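Open day at Stilance: two arms and a shelf

I went to the Stilance open day at Bretton in September and have been slow to write it up. My notes were mostly numbers and arrows, and some of the arrows no longer point at anything.

Registration was at the front desk, with a badge and a map of the building. The map was for the wrong floor. The conveyor hall was shut for rewiring, so the main attraction was the manipulation lab upstairs, where a two-armed machine was working on retail shelf handling. That suited me. I have spent enough time with conveyors.

The session was led by Jenő Szabó, who looks after the control software. He talked for a short while and then let the machine run, which I prefer to the other order. There were no slides.

The set-up is a torso with two jointed arms, each ending in a gripper with a pair of fingers. The operator can drive it directly or hand over to a learned policy, and the same logging runs in both cases. We saw both. The change from one to the other was announced each time, and I doubt I would have spotted it otherwise, except that the policy pauses before it closes on anything. Szabó put the pause down to the way the commands are batched. They are sent in short blocks, and at the end of a block the arm waits for the next one. Smoothing across the join is on their list.

The task is simple to state: reach into a stocked shelf unit, take hold of a named item, move it, leave the rest alone. The last part is where the time goes. A bag of crisps has no fixed shape, so the grasp point from one attempt is of little use for the next. Bottles are easier to hold but they stand close together, and clear plastic gives the depth sensing trouble. Glass is worse for that, and heavier with it.

The lower shelf is the harder one of the two. From above, the arm has a free approach and can come in at more or less any angle. Underneath, it has to go in from the front with the wrist kept low, and the planner throws out most of the poses it would otherwise choose. Mesh does not help. The wires are thin enough to drop out of the depth image altogether, so the rack is put into the collision model by hand and padded out. Too much padding and the arm refuses to go in at all. They settled on 2 cm after trying rather more.

I asked about force limits. The fingers are position controlled with a current cap, and there is no tactile sensing at the tips. A version with pads has been built under the name Flokine, but it was not fitted on the day and I did not get to see it. The cap is set per item class, so a soft bag and a full bottle get different values. An item the system cannot classify gets the lowest value, and the operator is asked to confirm.

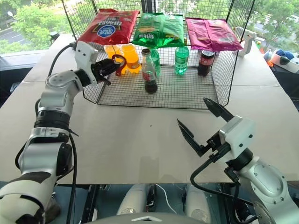
Someone else asked about data. They have logged 2,000 runs on the shelf task, all of them with the rack restocked in a different order beforehand. Restocking is done by hand and takes longer than the run itself. I would have liked a breakdown of the failures by cause, but the categories were still being argued over and Szabó did not want to quote from them. Fair enough.

Two smaller points from my notes. The cables run along the outside of the arms, and I asked whether they limit the wrist. They do, slightly, and the joint limits in software are set tighter than the mechanical ones to allow for it. The other concerned lighting. The lab has large windows and the blinds are left up on purpose, so that the policy sees daylight at different times of day.

A second site at Endale is due to get the same set-up, with a deeper shelf unit -- I assume that means longer fingers or a different wrist, but I ran out of time to ask. If they hold an open day there I will go, and take a better notebook.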